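About Us

Hi, and welcome to Drenon! I started this company with one humanoid robot and a rented room, and we teach robots to do the small jobs around a living room: clearing a coffee table, moving a plate, picking up a bunch of grapes without making juice. We've grown to a team of 4, and we still do most of our testing on the same kind of furniture you'd have at home.

I could fill this page with the good stuff, but I'd like to tell you about August. We were deep into a long run on the Kekine project, nearly 1000 table pickups in, when the right hand stopped letting go. The command to open went out, the hand reported back that it was open, and the fingers stayed shut (on a grape, if you're wondering). Then the arm moved on to its next position with the fingers still closed, way too close to the glass for my liking, and I hit the stop button.
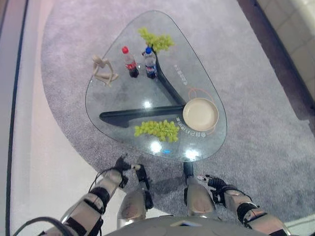
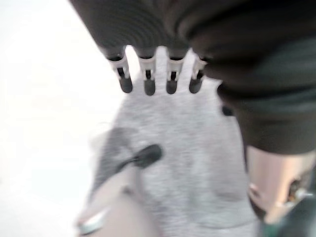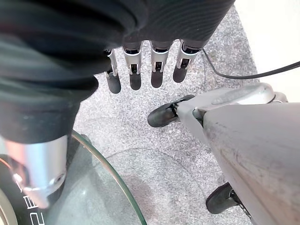

Table work at Drenon, from the head camera and close to the hands.

So what went wrong? A connector inside the sleeve had worked itself partway out, and our software kept trusting the last good finger reading it had. That second part is on me. I wrote that check back in our first month and never went back to it!

We pulled the robot off the job for 3 weeks. Itier, the shop that builds our wiring, made us a locking connector, and our friends at Kollár went through the hand code line by line and found 64 places where an old reading could pass for a fresh one. All fixed now. If a finger goes quiet, the arm stops where it is and waits for a person to come over.

We still keep a fault log, and every customer gets the whole thing, August included. If you'd like to read it before you talk to us, just ask and I'll send it over.

Page updated October 2024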